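Kitchen and Household Assistant, Kindthorpe House

Kindthorpe, near Letham
Permanent, part time, with some weekend work
Closing date for applications: May 17, 2019

Kindthorpe House is a residential study centre in its own grounds outside the village of Kindthorpe. Groups come to us for short courses in drawing, local history, choral singing, bookbinding and languages. Most stay from two to four nights and take all their meals with us. We also let the house to outside organisations when it is not needed for our own courses.

We are looking for a kitchen and household assistant to join the domestic team. The post is shared between the kitchen and the rest of the house, with more hours in the kitchen when a full group is staying. It would suit someone who likes practical work and does not mind the day changing at short notice. Experience is helpful but we will train the right person.

The post

You will report to the domestic manager and will work alongside two cooks and 5 other assistants. Hours are annualised, which means you are paid the same amount each month while the hours you work go up and down with the bookings. In practice most weeks fall between 18 and 26 hours. The house closes for two weeks over Christmas and New Year and for one week in July, when the boiler is serviced and the bedrooms are painted.

Shifts are either early (6.45 am to 1.15 pm) or late (2.30 pm to 9 pm). Rotas are put up four weeks ahead. Swaps between colleagues are allowed provided the domestic manager knows by noon the day before. You would normally work two weekends in every five. We do not run split shifts.

What you will be doing in the kitchen

Preparing vegetables, salads and sandwiches under the direction of the cook on duty.

Laying up and clearing the dining room for breakfast, lunch and dinner, including the trolley for morning coffee and afternoon tea.

Serving at the hatch. Guests help themselves to vegetables and puddings, but main courses are plated.

Making up packed lunches for walking and sketching parties. These have to be ready by 9 am and each one is labelled with the guest's name and any dietary needs.

Washing up, both by machine and by hand. The large roasting tins and the bread tins do not go in the machine.

Checking deliveries against the order, putting stock away in date order and telling the cook about anything missing or damaged.

Filling in the temperature sheets for the fridges and freezers at the start and end of each shift.

Cleaning down at the end of service and leaving the kitchen ready for whoever is on next. The late shift also does the floors and takes out the bins and food waste.

What you will be doing in the house

Changing beds and cleaning bathrooms on departure days. There are 31 bedrooms on three floors and no lift above the first floor, so there is a fair amount of stair work.

Keeping the library, the two teaching rooms and the corridors clean and tidy.

Sorting linen for the laundry van and checking it back in.

Setting out chairs and tables for courses. Tutors send us a room plan beforehand, although some change their minds on arrival and we try to be good-humoured about it.

Reporting repairs in the book outside the office.

Who we are looking for

You must be able to follow food hygiene rules and keep to them when the kitchen is busy. If you do not hold a Level 2 food hygiene certificate we will pay for you to take it within your first three months.

You should be able to read and follow written instructions, including allergy sheets, and to ask if something on them is not clear. We cater for a good number of guests with allergies and for coeliac guests at nearly every course, and a separate set of boards and knives is kept for this.

You should be polite and easy with guests of all ages. Many come back year after year and like to have a chat, and there is usually time for it.

The work is physical. You will be on your feet for most of the shift and will need to lift and carry safely. We can make adjustments for applicants with a disability or health condition, so please speak to us before deciding that the post is not for you.

You must be 18 or over, as the late shift sometimes includes serving at the bar.

It would be useful, though it is not required, if you have:

- worked in a school, hospital, hotel or care home kitchen
- some experience of baking, as all our cakes and most of our bread are made in the house
- a driving licence and use of a car

Getting here

The house is 3 miles from Letham along the valley road. The 236 bus stops at the end of our drive and runs hourly from early morning until 7.10 pm, with a reduced service on bank holidays. It gets here in time for the early shift. There is no bus after the late shift, so you would need your own transport or a lift. Several of the team live in Letham and share cars, and we do our best to match up the rota for people who travel together. Bicycles can be kept in the covered yard behind the kitchen. Parking is free.

Pay and conditions

The rate is £9.05 an hour, rising to £9.35 after a six-month probationary period. The guaranteed minimum is 1008 hours a year. Anything worked beyond that is paid at the end of the quarter or can be taken as time off, as you prefer. Bank holidays are paid at time and a half.

Paid holiday is 28 days a year, reduced in proportion for part-time hours and including the weeks when the house is closed. There is a workplace pension, to which we contribute five per cent. You will be given tunics, aprons and non-slip shoes, and tunics are washed here with the house linen.
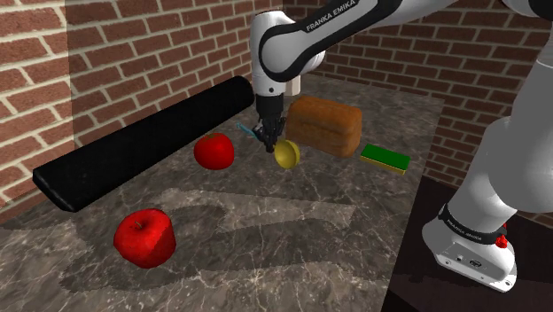
Meals are free when you are on duty. Early staff have breakfast at 9.45 am once the dining room is cleared, and late staff eat at 5 pm before dinner service. Everyone sits down together for this, at the long table in the staff room, and the break is paid. After one year's service you may also take one short course a year without charge, if there is a place left a fortnight before it starts. Materials are extra on the bookbinding courses.

Training

Your first two weeks will be spent on early shifts with an experienced assistant. During that time you will be shown the kitchen, the bedrooms, the fire procedure and the stock system. You will then move on to late shifts, again paired with someone for the first few. The domestic manager will sit down with you after one month, three months and six months to talk about how things are going.

All staff do fire safety and manual handling training once a year, and first aid training is offered to anyone who wants it. Training is always in paid time. Two of our present cooks began as assistants, and we are glad to support anyone who would like to go on to a catering qualification at the college in Bondalport.

How to apply

Please ask the office for an application form or collect one from the front desk between 9 am and 4.30 pm. We can post a form or send it by email, and large print copies are available. If you would find it easier to give your answers over the telephone, the office will write them down for you and read them back.

We do not need a CV, although you can attach one. What we would like is a short account, no more than one side, of the work you have done before and why this post interests you. Work in the home or for a club, chapel or charity counts as experience and you should put it in. Please give the names of two people who can provide a reference. One should be your most recent employer if you have had one. We will not contact them until we have offered you the post.

Forms must reach us by noon on the closing date. Late forms cannot be considered.

Interviews will be held at the house and last about 40 minutes. You will meet the domestic manager and one of the cooks, and will be shown round by a member of the team. There is a short practical task in the kitchen, for which we lend you an apron and which needs no preparation. Please wear flat, closed shoes. We refund bus fares and will pay mileage from Bondalport or anywhere nearer.

Everyone who applies will hear from us, whether or not they are called for interview. The successful applicant will be asked to show proof of the right to work in the UK. We would like the new assistant to start before the summer courses begin, but can wait for someone who has to work out a notice period.

If you want to see the house before applying, you are welcome to come on either of the two open afternoons listed on the board at the gate and on our news page. There is no need to book - just come to the side door and ring the bell. Questions about the hours or the duties should go to the domestic manager, who is easiest to reach between 2 pm and 4 pm.

Other vacancies

We are also looking for a relief gardener (two days a week until the end of the autumn) and a weekend receptionist. Details of both posts are available from the office. The Ragab Room will be used for gardener interviews, and applicants for that post should come to the garden gate on arrival and not to the side door.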